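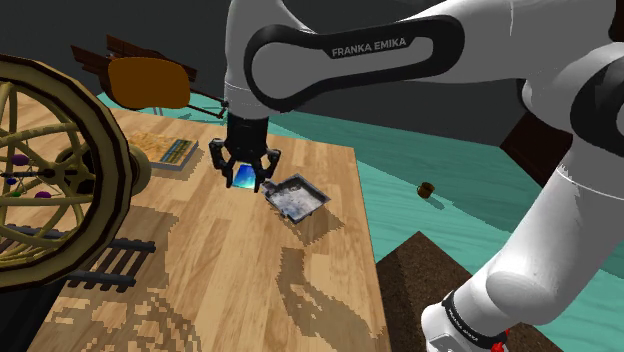
仿真桌面上的一次抓取：Franka Emika机械臂夹着蓝色小方片，旁边是灰色金属托盘

戴夫霍尔姆仿真抓取社（Davholm，社员一般叫它“戴社”）

戴社是一个学生机器人社团，主要活动是在仿真环境里教机械臂抓东西、放东西，每年办一次内部比赛，名字叫Wedance杯。我在社里待了两个赛季，先当选手，后来管场景文件，所以这个条目基本上是凭记忆加上社里的旧文档写出来的，哪里写错了请直接改，不用跟我客气！

名称

Davholm是最早那间活动室门牌上的字，社团搬走以后名字就留下了。中文写法一直没统一，旧海报上有写“达夫霍姆”的，也有写“戴夫霍尔姆”的，本条目用后一种（因为海报是我排的版，哈哈）。Wedance杯的来历要短得多：第一届选手写的控制程序抖得厉害，机械臂在屏幕上扭来扭去，有人在群里发了一句we dance，第二天报名表上就印着这个名字了。

历史

社团由Unathi Oosthuizen和Sơn Vương发起，起初是机器人学导论课的一个课后小组，3个人共用一台台式机。那时候大家想的是攒钱买一台真的小机械臂，攒了一个学期，发现连个像样的底座都买不起，于是转去做仿真。我入社的时候这段故事已经讲过很多遍了，每个人讲的版本都不太一样，Sơn的版本里那台电脑还冒过烟，Unathi不承认。

后来Thabiso Botha接手技术组，把零零散散的脚本整理成了一套统一的工具，取名Kukel。Kukel负责读场景文件、启动仿真、记录每一次尝试的关节数据，最后吐出一张成绩表。现在社里的新人基本上第一周就在跟它打交道，第一周也基本上都在骂它（路径里有空格就报错，这个问题到我离开时还没修好）。

2020年8月18日，第二届Wedance杯改为全线上进行，选手在自己的电脑上写程序，提交到社里的机器统一跑。我就是这一届参加的，坐在家里饭桌前面盯着进度条，紧张得把一整包饼干都吃了。线上提交的办法后来一直沿用，大家都觉得挺方便，不用抢机房的位子。

日常活动

社团活动分成两块，一块叫搭场，一块叫跑场。

搭场就是做场景。社员从公用模型库里挑物件，摆到一张虚拟桌子上，再调光照、摩擦系数和物体质量。搭场组的传统是每张桌子都要混进一些跟任务没关系的东西，开头那张图里就有一个黄色的大车轮、一段铁轨和一本书，椅子摆在桌子后面。这样做出来的画面有点像谁家的阁楼，新人第一次看到常常会问是不是加载错了模型。干扰物的作用是考验识别程序：在干干净净的桌面上训练出来的东西，换一张杂乱的桌子很容易认错目标，我自己的程序就曾经对着一块木纹伸手抓了半天。

还有一个容易被忽略的设置是阴影。默认的阴影分辨率很低，边缘一格一格的，像老游戏，图中桌面上的那些深色锯齿就是这种效果。有人嫌难看，每个学期都会提议调高，可是调高以后渲染会慢下来，批量跑的时候差别很明显，最后总是又调回去。我个人还挺喜欢这种锯齿的，看久了有感情。

跑场就是让程序上去试。同一个场景会换着物体的初始位置重复跑，正式评分时每份程序要跑90次，平时练习随便多少次都可以。跑场组的组长当时是Tumelo Du Plessis，脾气特别好，半夜给他发日志也会回，回的内容通常是“你的坐标系又反了”。他说得对，我的坐标系确实老是反的。

Wedance杯

比赛任务每届略有变化，基本形式是夹起一个小的扁平物体，再放进指定的容器里。听起来很简单对吧？我报名的时候也这么想。扁的东西其实特别难夹，夹爪下得高了会从上面滑过去，下得低了指尖又会撞桌子，仿真里撞桌子的后果往往很夸张，物体会直接飞出画面，好几年的年终回顾视频都是用这种片段剪的。

评分满分900分，由三部分组成：抓取是否成功、放置的位置是否准确、动作是否平稳。平稳这一项是Thandeka Mtshali提议加上的，她当裁判那年看了太多横冲直撞的轨迹，有的程序成功率很高，可是那个速度要是放到真机上，谁也不敢站在旁边。加了平稳分以后，选手们开始认真写轨迹规划了，也有人干脆把速度调到极慢，一次抓取慢得能去泡杯茶，于是下一届又补上了时间限制。

我那一届的成绩是90次里成功了几乎一半，名次就不写了。冠军队伍叫Jang，90次成功89次，唯一失败的那一次是物体卡在了托盘边沿上。他们赛后把代码全部公开了，注释写得比代码还长，现在仍然是社里的入门读物，我带新人的时候也是从这份代码讲起，一行一行地念。

常用设备与模型

社里使用的机械臂模型以Franka Emika为主，配两指夹爪。选它的理由很朴素，模型文件现成，七个关节也够灵活，绕开障碍物时有不少余地。早期还试过几种别的臂，都没有写进Kukel的正式支持列表，旧文档里偶尔能翻到残留的配置，直接跑是跑不起来的，别像我一样花一个周末去修。

容器方面，浅托盘用得最多，方形，四周有一圈边。选手一般会先拿正着摆的托盘练手，熟了再把它转个角度。托盘斜着放的时候，放置程序得跟着算朝向，很多人的第一份作业就栽在这里。

入社与培养

入社没有编程门槛，这一点社里一直很坚持。新社员先跟着老社员搭一张自己的桌子，想摆什么都行，然后手动操纵机械臂去夹一次东西，用键盘，一个方向一个方向地按。这个过程相当折磨人，我第一次按了一下午，中间有两回把目标推到了地上。按完以后再去写程序，对每个关节在做什么心里就有数多了。

培养期末尾要交一份小报告，格式不限。Sơn收过一份画成漫画的，据说还留着。

参见

Kukel（工具）
Wedance杯历届任务
Jang队公开代码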